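About Prelov Language School

Prelov began in June with 2 teachers, 3 borrowed tables and more enthusiasm than sense, and we still like to think of ourselves as the friendliest place in Eltdale to learn a language.
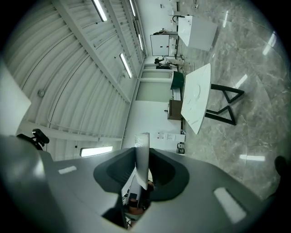 Our founder, Nasrin Rezaei, had been giving evening lessons for years, and her students kept asking (very politely, and then less politely) for a proper school with proper hours. So she found a second-floor room on Grandier Street, talked Levente Hegedűs into teaching Hungarian, and put up a sign.

These days we offer French, Persian, Hungarian and English to adults of every level, in groups that never go over 20 people. Homework is light, the tea is strong, and you are very welcome to sit in on a class before you sign up - just ring the bell for Suite 202 and come on up!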